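Walking to work across the plaza

I changed my route to work in March. The old way followed the main road past the Jinach building and took me 25 minutes, most of it next to traffic. The new way cuts across the big paved plaza and takes three minutes longer. I've stayed with it.

The plaza is mostly concrete slabs. I started paying attention to them after I caught my toe on a raised joint in the spring and went down on one knee. It's been ground flat now, and you can find the place by the lighter stripe on the slab. Most of the joints are fine. The ones near the Baloyi Street steps collect grit and bottle caps, and I wouldn't take a suitcase with small wheels over them.

Shoes matter more than I expected. I wore leather soles for the first month and they were slick after rain. I bought a pair of rubber-soled walking shoes and keep the good ones under my desk. I also bought a hat. At 8 in the morning it makes no difference, but when I go home in the afternoon I have the sun on me the entire way, and pale concrete throws a lot of it back up at you.

On hot days I go around by the trees. It adds 283 steps by my phone, which I checked twice. The drawback is that everyone else has the same idea at lunchtime, so you end up walking at the speed of whoever is eating a sandwich in front.
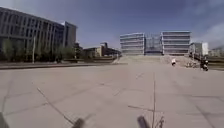
Simin Zarei wrote to me after my last post to say that she walks the same stretch and thinks the city should put benches along the planted side. She has asked twice and got a form letter back both times. I would use a bench. I'd also like a drinking fountain, and the closest one I know of is inside the Prustano lobby, where you have to sign in first.

I'll keep going this way until the weather turns. In December the wind will probably send me back to the main road, and I'll need to find where I put my gloves.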